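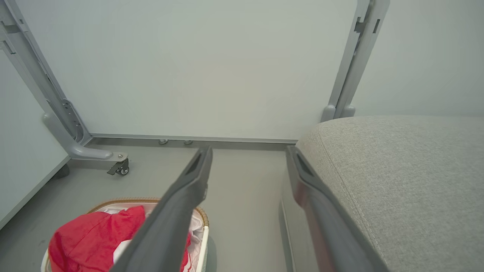
Wrist view: both fingers over the floor, red garment in the basket at lower left, cushion close on the right.

Hendeteo software work, progress report to the Ansari fund
Prandport, 29th June

You asked for fewer adjectives this time, so we will start with the planner, which has earned very few.

Planning. The old planner treated every soft thing as a wall. Given a chair cushion next to the target, it would think for its full time limit and then decline to move, which is safe in the way that staying in bed is safe. The new cost map has a middle category for surfaces the fingers may brush against at low speed. Over 200 simulated pickups near upholstery, planning gave up 34 times. Most of those were starts where the wrist was already low and tight against the furniture. We are adding a short back-out move for them. It is dull code and overdue.

Perception. Segmenting a garment from the basket it sits in now works well when the two differ in color. A red garment on a white liner flatters everybody. White on white remains bad, and the model will still propose, with great confidence, that we pick up the liner. We have labeled 2,000 more wrist frames, with pale clothing overrepresented on purpose, and retraining is under way. The fingers also hide a good part of the basket at close range, so the tracker now holds the last clear outline until the view opens up again. It used to forget the basket existed.

Control. The force limit on finger closing is finally a setting in one file. It was previously a setting in three files, which disagreed.

Tooling. Log replay takes 50 seconds per run, down from a coffee break. The team in Jilville can load our logs without calling us first, and we miss them a little.

Spending is on plan except for storage, which is over. Wrist video is large and we were slow to start deleting the boring parts. A cleanup script now runs nightly.

Next, through October: finish the back-out move, report white-on-white results whatever they are, and move the basket trials from simulation to the arm. We would like to keep the second labeling contract open until then. The form for that is attached, signed in both places this time.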